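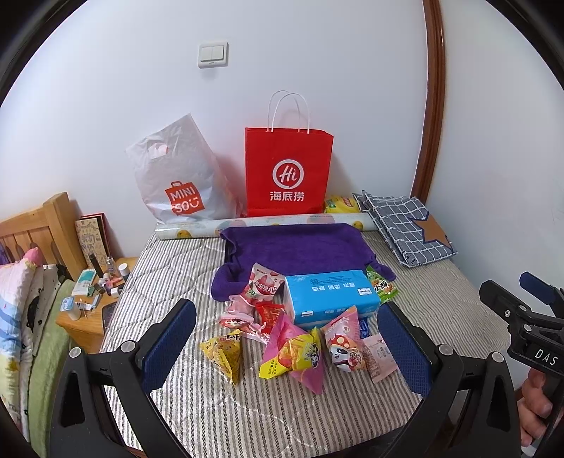

Zapatillas con memoria de taller

Feven Tufa dobla la zapatilla por la mitad, la suelta y sonríe cuando vuelve a su sitio. Lo hace con todas las que salen de la mesa de montaje, y en Mersha ya se ha convertido en un saludo: si la suela responde, el par sigue adelante. Si no, se descose y se empieza otra vez.

El taller ocupa la planta baja de una antigua imprenta y huele a cola, a cuero y a café muy cargado. Trabajan allí 12 personas, y cada par pasa por casi todas. El modelo del que habla todo el mundo esta temporada es la Grukari, una deportiva de piel con cordones que pesa 326 gramos en la talla 42 y que se puede abrir entera para cambiarle la suela. ¡Entera! Quien haya tirado unas zapatillas con el empeine impecable y el talón comido entenderá el entusiasmo.

La idea fue de Saron Negussie, patronista, que venía del calzado de vestir y no comprendía por qué una deportiva tenía que ir pegada y nada más. Recuperó un cosido lateral que aprendió en su primer empleo, lo bajó unos milímetros y lo escondió bajo una vira finísima — tan fina que los primeros prototipos se rajaban al tercer paseo. «Rompimos muchísimos», cuenta, encantada. La versión buena llegó en octubre, con una piel engrasada de la curtiduría Floltum que cede sin deformarse.

Me las puse una mañana entera, con cuestas y adoquines. Al principio aprietan un poco en el empeine, luego se aflojan y da gusto caminar con ellas. El forro, sin teñir, se oscurece pronto, y a mí me parece precioso. La plateada es la más llamativa de la serie, aunque yo me quedaría con la verde botella, que con un pantalón recto y calcetín a la vista queda de maravilla.

Para cuidarlas basta un cepillo suave y crema incolora de vez en cuando. Nada de radiadores. Los cordones, de algodón encerado, se compran sueltos en la tienda Fornum, donde también recogen los pares que necesitan suela nueva.

Feven ya está con la siguiente, una bota baja con el mismo cosido. Me deja doblarla. Todavía cruje.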